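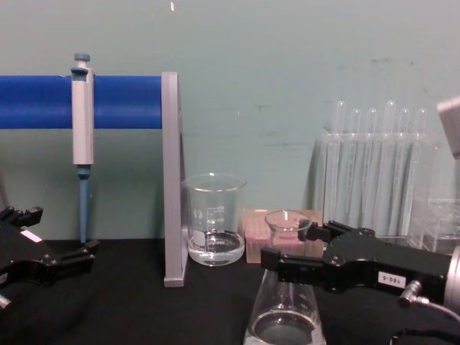

Niltex Bench Stand for Single-Channel Pipettes

Rating: 4 out of 5
Used since February at a shared teaching bench.

The stand is an upright post with a horizontal rod. The pipette clips over the rod and hangs vertically, tip end down. Assembly took 9 minutes with the supplied key. Mass on our balance was 262 g without a pipette, which is light - a hard pull on the rod will shift the post, so I keep mine toward the back of the bench.

Clearance is the main limit. Our Marchand pipette ends just above the bench top with no tip fitted. Longer models should be measured first, and tips go on after the pipette is lifted off.

The rod wipes down easily with 70% ethanol and shows no clouding so far. The post collects dried buffer at the base.

The Drimier version has a heavier foot but costs more. For one pipette in daily use, the Niltex is adequate.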